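Mon 22 October

Condensation on the inside of the back bedroom window again at first light, heaviest along the bottom edge. Wiped it down and put the hygrometer back on the sill, out of the sun. The Ivard unit reads a little higher than the old dial one, so I have stopped using the dial one and will not try to reconcile the earlier readings.

Moved the Kavport dehumidifier from the landing into the bedroom with the door shut. Set to low, continuous. The tank takes 2 litres and cuts out when full, so it needs emptying before bed or it sits idle all night.

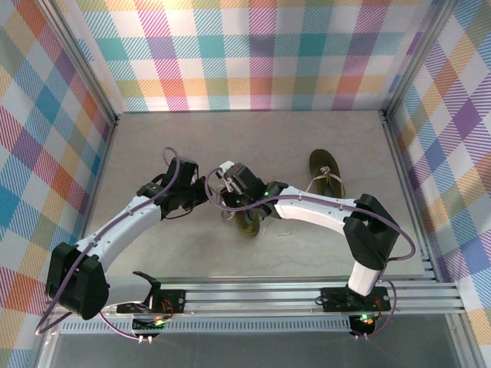

After 8 hours there was 500 ml in the tank. On the landing it had collected less over a longer run, though the landing door was open for much of that time and the comparison is poor. Room temperature held at 20 degrees with the radiator on its usual setting. Tomorrow the same again with the radiator turned down one notch, nothing else changed.

Checked the outside wall under the window. Pointing sound, gutter clear, no staining below the sill. The air brick was half blocked with leaves and old paint. Scraped it out with a narrow chisel. The wardrobe stands hard against that same wall, and there was a musty patch of paper behind it. Pulled it forward by a hand's width and left it there.

Read the Katiyar leaflet on trickle vents over lunch. It assumes a newer frame than ours and says nothing useful about cutting into an old one. Ernalero sell a surface vent that fits over the sash, but the delivery charge is more than the vent.
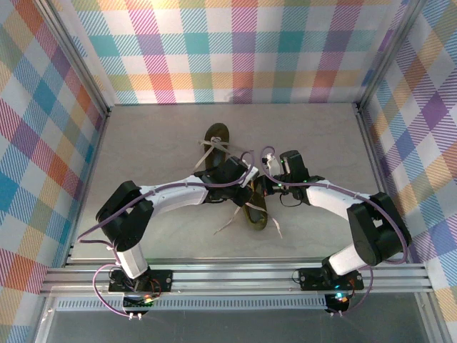

Should the window be left open while the dehumidifier is running?
Keep it shut, otherwise the machine is mostly drying air from outdoors. Air the room first, then close up and switch on.

Sealant round the bath is lifting at the tap end. Needs cutting out and doing again once it has had a day to dry.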